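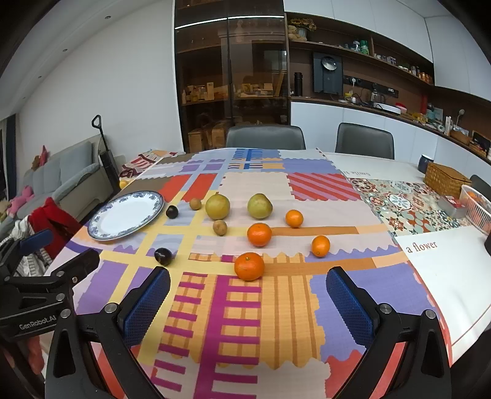

A rulebook that can't tell a tidy table from a useful one isn't worth printing, one reader wrote to us after the Nelau guide to hand-held gripper work went up in August. We wouldn't go that far. We did read all 40 pages, though, and came away with more doubts than we started with.

Nelau wants a common standard for recording household tasks with hand-held grippers. There are 26 rules. Jereck has signed up to them and Allusent says it will "align where practical," a phrase that could mean anything. The two pictures on this page show the work at hand: fruit, a plate, a busy tablecloth, a dining table with a home going on behind it.

Fruit on a patterned cloth, gripper open. Rule 5 asks for "a surface of plain and even color." Who eats off one? Lavender, orange and magenta blocks are a fair test for anything that has to find a tangerine, and a standard that throws them out will give us machines that do well on gray desks.

The background rule is no better. It says household items behind the work area should be "kept to a reasonable level" and leaves reasonable to the reader. Chairs, jars, a teddy bear on a shelf: are those in or out? Lau, which checks recordings against the guide, told us it decides case by case. Then what is the rule for?

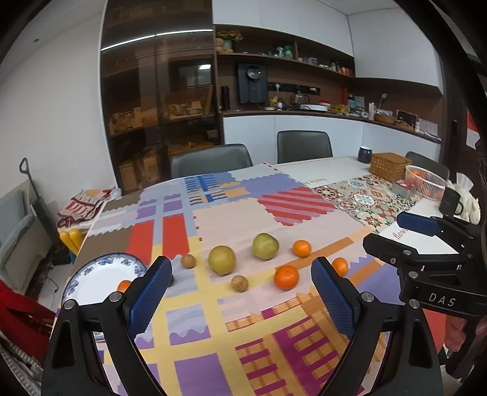
Pears and orange citrus between the blue pads, tile-print mat behind.

We'll give Nelau the section on pad wear. It sets a check after every 25 grasps, and anyone can follow that or be caught not following it. We'd like to see the tests that led to the number, which the guide doesn't include.

Partly hidden fruit gets one sentence in the whole guide, telling operators to "avoid blocking objects where possible." With two fingers in front of the table, something is going to be behind one of them. We asked Nelau how much hiding is too much and are still waiting for an answer.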